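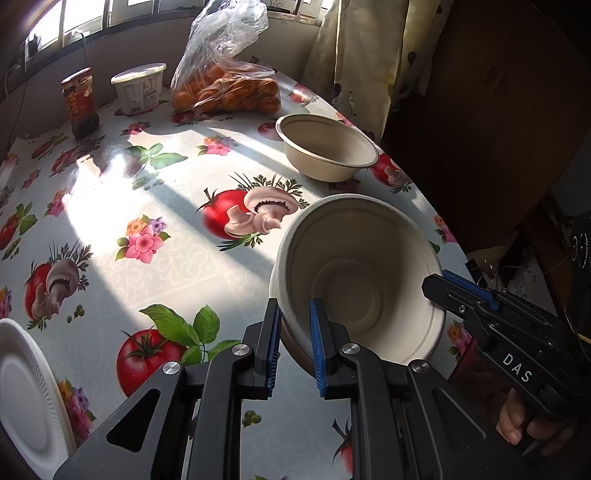 La mesa del comedor de Olden, julio

Galería de la mesa de verano. El comedor de Olden se usa a diario desde junio hasta que cierra la temporada, y en julio pasamos a la vajilla de usar y tirar para las comidas entre horas. Las notas siguientes recogen lo que hay en la mesa, de dónde viene y dónde se guarda. Quien quiera los datos de compra los tiene al final de la página.

La mesa
Ovalada, arrimada a la ventana. Al ser ovalada no tiene cabecera y cada cual se sienta donde encuentra silla. El lado de la ventana se deja para los botes y las bolsas.

El mantel
Blanco y brillante, con un dibujo pálido de filigrana y, encima, tomates rojos, setas, hojas verdes y ramos de flores en rosa y naranja. Es el tercero que ponemos. El primero era de cuadros azules y acabó cortado para forrar los cajones de la despensa.

El estampado
Los tomates y las setas se repiten por toda la mesa. Al comprarlo dudamos entre este y uno de limones que tenía el mismo precio. El de limones se quedó en la tienda.

La ventana
Barrotes blancos y marco oscuro. Cuando da el sol, la sombra de los barrotes cae sobre el mantel en franjas diagonales. A la derecha cuelga una cortina estampada de color crema, junto al armario marrón oscuro.

Los cuencos
De fibra moldeada, color beige, con el fondo redondo y el interior de textura visible. Los servimos para fruta cortada, ensalada y frutos secos. Vienen en paquetes de 12 de la marca Trulleck. Para sopa preferimos los de loza.

Los platos
Blancos, desechables, con el borde acanalado. Son de otra partida y no hacen juego con los cuencos. Se usan para el pan y para la bollería.

El tarro oscuro
Alto, con etiqueta roja y dorada. Su sitio es el lado de la ventana, a la izquierda, y ahí vuelve después de cada comida. Si está abierto, va a la nevera por la noche.

El bote blanco
De plástico, con tapa blanca y la información nutricional impresa en el lateral. Se coloca junto al tarro. Los botes vacíos de este tipo se lavan y se reutilizan para clips, gomas y tornillos sueltos; hay una balda llena en el cuarto de herramientas.

La bolsa
Transparente, con piezas de horno redondas de color naranja. La dejamos en su propia bolsa, con la parte de arriba arrugada, y cada uno se sirve en un plato. El turno de la tarde agradece que quede algo dentro.

El desayuno
La mesa se pone a las 9. Primero el mantel, después los botes y al final los platos y cuencos, que se dejan apilados para que no ocupen todo el espacio. El café se sirve en la cocina y se trae ya en la taza.

La limpieza
Bayeta húmeda con unas gotas de jabón neutro y después un paño seco. El estropajo verde está prohibido desde que rayó el mantel anterior. Las manchas de tomate hay que quitarlas en el momento, y conviene pasar la mano por encima, que entre tanto tomate impreso no siempre se ven.

La despensa
Los paquetes de cuencos sin abrir van en la balda de arriba, lejos del suelo y de la humedad. Los platos, en la de en medio. Los abiertos se guardan boca abajo dentro de su bolsa, cerrada con una pinza. En cada balda hay un cartón con el nombre de lo que va encima, escrito a rotulador; el de los platos se ha borrado y hay que rehacerlo.

Los restos
Los cuencos de fibra limpios de plástico van al cubo marrón. Los platos, al de resto. Los tarros de cristal se enjuagan y se bajan al contenedor cuando se llena la caja de la entrada. Las tapas se separan.

Las sillas
Vienen del salón de Flarkel, que cerró el invierno pasado. Quedan 2 con la pata floja apartadas en el pasillo, con una cinta en el respaldo. No se usan hasta que estén encoladas.

Datos de compra
Cuencos: Trulleck, referencia 2365, paquete de 12. El último pedido llegó en una caja golpeada por una esquina y hubo que tirar los de abajo.
Mantel: Casa Panganiban, vendido por metros. Pedimos que lo corten con margen de sobra, y el redondeo se hace en casa con tijera.
Platos: del almacén de siempre, sin marca.
Sillas: lote de Flarkel, sin factura individual.

Pendiente para agosto
Comprar pinzas para las bolsas.
Pedir más cuencos antes de que cierre el almacén por vacaciones.
Mirar si Panganiban sigue teniendo el mantel de limones, para la mesa del patio.

Galería de la casa Olden. Sección: comedor. Anterior: la cocina. Siguiente: el patio.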